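Small Parts Storage and Flow
Handout 6: Gravity racks, blue bins, and the table at the front
Course notes by Eilidh Morrison
Revised November 5, 2021

Welcome back, everyone, and thank you for the good questions last time about shelving depth. I promised I would write up the part on roller tracks properly, as I went through it far too fast (the clock in the Lennox room was against me, and so was my own fondness for talking about bin rims). Please read this before the practical and bring it along with you, with your scribbles in the margin.

6.1 What a gravity rack does

A gravity rack, or flow rack, is a set of shelves where the flat board has been replaced by tracks of small rollers, set on a slope. A bin goes in at the high end, travels down under its own weight, and comes to rest at the low end, where the picker stands. When the front bin is lifted away, the next one rolls forward to take its place. The oldest stock therefore gets used first without anybody having to remember to rotate it, and this is the whole charm of the thing.

The person who loads and the person who picks work from opposite sides. Hertta Miettinen, who taught this course before me, used to have the class stand on both sides of a rack and pass bins through in silence for ten minutes. I still recommend it! You learn a great deal about slope from the receiving end.

6.2 Slope and spacing

Too shallow a slope and a light bin stalls halfway down, and then somebody reaches in over the front with a broom handle. Too steep and a heavy bin arrives with a bang. In the Flerthorpe exercise you will be given a rack that has been set for heavy bins and asked to make it work for light ones. Start by changing the slope one notch at a time, and test with an empty bin and a full one before you move on.

Spacing matters just as much. Every bin needs a track under each side, well inside the edges of its base. If the tracks sit too far apart, the bin drops a corner between them and twists. If they sit too close together, it rocks. Measure the base of the bin and leave the rim out of it — the rim flares, and it will fool you every time.

6.3 Bins

Our practical uses one family of plastic bins, with ribs molded into the side walls. The ribs stiffen the wall, so that a full bin doesn't belly outward and rub against its neighbor. The rim is thick for the same reason, and also because it is what your hands go under.

Check each bin before it goes on a track:
Turn it over and look at the base for cracks.
Run a thumb along the rim.
Set it on the rollers and push it gently with one finger.

A bin that steers off to one side on its own goes back on the trolley with a strip of tape on it.

6.4 The front of the rack

I always spend longer here than the syllabus wants me to. The table beside a rack is where parts get set down, sorted, and looked at, and it deserves as much thought as the rack. A pale top shows up small parts and crumbs of dirt very nicely. Keep it clear between tasks, wipe it at the end, and resist the temptation to let it become a shelf.

Blue bins on the steel rack

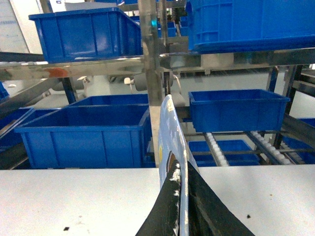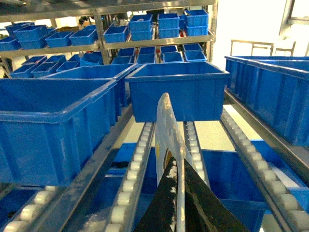
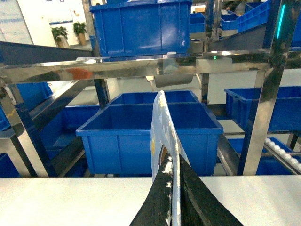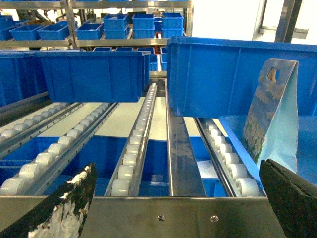
6.5 Cleaning and looking after the rollers

Dust and label scraps are the usual enemies. A roller that has stopped turning wears a flat spot, and after that it will never run well again, so spin them by hand as you go along the track and mark any that drag. Wipe the rails with a barely damp cloth and dry them straight afterward. Please do not oil the rollers! Tadeo Pereyra did this once at Ollis with the very best intentions, and the dust stuck so thoroughly that 60 of them had to be taken out and washed in a sink.

6.6 For the practical

Work in pairs, one loading and one picking, and swap after 40 minutes. Write down the slope setting you started with, each change you made, and what the bins did. I would much rather read a messy page of honest notes than a neat one copied out afterward, and a small sketch of the track spacing is always welcome.

Closed shoes, please, and sleeves that won't catch on a rail. Cameron MacKinnon has the key to the tool cupboard and will hand out tape measures at the door. Anyone who missed the September session on lifting should see Valquíria Pimentel first.

Reading before next time: the chapter on label placement, as far as the section on color coding. Bring one label from home or work that you find hard to read.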